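Handout 5, revised 18 January 2026
Course: Panel Stock and Bench Surfaces
Notes by Muchen Cui

Read before the shop session. Section 3 replaces the April version.

## 1. Terms

- **Edge-glued panel:** solid strips joined along their long edges, faces flush, grain running the same way in every strip.
- **Face:** the wide surface. Color varies from strip to strip in maple; this is not a defect for our purposes.
- **Cut face:** any sawn edge where the thickness is exposed.

## 2. Movement across the grain

Wood moves very little along the grain and much more across it. In a panel with all strips parallel, the movement of each strip adds to the next, so the width changes and the length stays close to constant.

Estimate the change in width as

ΔW = W × C × ΔM

where W is the starting width, C is the coefficient for the species and cut, and ΔM is the change in moisture content in percentage points. Use the table in the Van Wyk reader for C. Keep units consistent.

Worked setup: W = 258 mm. Leave C as a symbol until the last line. Most errors in last year's scripts came from entering ΔM as a fraction.

## 3. Supporting the panel

A panel left on a closed surface exchanges moisture mainly through its top face and may cup. A perforated bench top admits some air from below, but the solid areas between holes still cover part of the underside. For storage longer than one session, raise the panel on battens of equal height.

For the flatness check:

1. Clear dust from the bench and the underside.
2. Lay the panel flat, face up.
3. Press each corner in turn and note any rocking.
4. Set a straightedge across the strips, then along them.
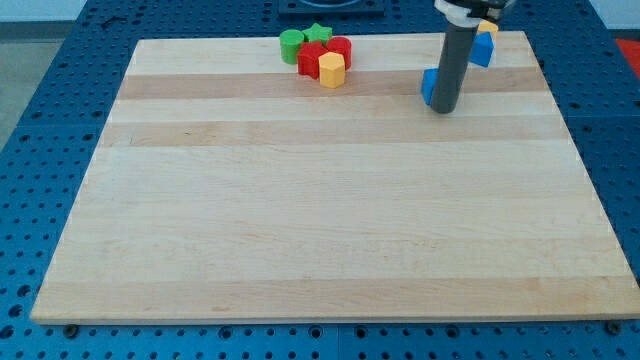
Record gaps under the straightedge to the nearest feeler gauge leaf. Take readings about 50 mm apart across the strips. Along the strips, three readings are enough.

## 4. To hand in

Readings, a sketch with grain direction marked, and the ΔW calculation. Rajkumari Khurana collects scripts in the Clakcombe room. Total marks: 30.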